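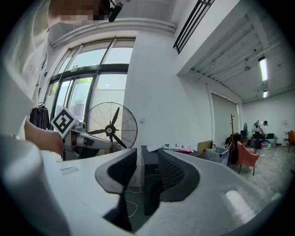 Air temperature in tall rooms: a thread

Malsha Fakir
Mar 9, 2020

Home Threads Replies Media

1/ Most complaints about a hot upper level get treated as a cooling problem. Check for stratification first. Warm air collects under the ceiling, the thermostat sits at chest height on the floor below, and the two never agree.

2/ Data for this thread come from the Plumwood building, logged last May. 3 loggers on one vertical line: knee height, thermostat height, and 16 feet up. One reading every 10 minutes, 1,272 readings per logger. All three ran side by side overnight before going up, and I corrected the offsets.

3/ Overnight, with the windows shut and no heat source, the top and bottom loggers tracked each other closely. The gap opened in the morning once the sun reached the glass and kept widening into the afternoon. It closed slowly after sunset.

4/ The middle logger stayed close to the bottom one all day. So the thermostat had no information about the upper level. Lowering the setpoint made the floor cold and left the balcony warm. Two tenants had been adjusting it in opposite directions. 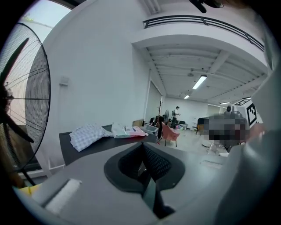
5/ Mixing and ventilation are separate jobs, and one fan rarely does both well. Mixing breaks up the layers and leaves the heat in the room. Ventilation removes heat, provided the outdoor air is cooler. A big pedestal fan beside a window, with a balcony overhead, can be set up for either. Aim it up past the railing and it mixes. Aim it out through an open window and it exhausts, but from low down, where the air is already coolest.

6/ For exhaust, the opening wants to be high and the inlet low and on the shaded side. If only the low windows open, use the fan for mixing by day and exhaust after dark.

7/ Beams under a balcony matter more than people expect. Air moving across them stalls in the pockets between. Air moving along them travels farther. Try a strip of tissue on a stick before moving any equipment.

8/ Ruaridh MacBrayne asked whether the high logger was reading radiant heat off the ceiling instead of air. Fair question. It had a foil shield with open ends. I pulled the shield for one afternoon and the reading rose, so the shield was doing something. I can't say it was doing everything.

9/ Not covered: humidity, occupancy, anything in winter. The Selvanayagam method for estimating layer height needs more than three points on the line, so I didn't use it.

10/ Raw CSV on request. Time stamps are local standard time with no daylight saving shift. Add an hour if you're comparing against a wall clock.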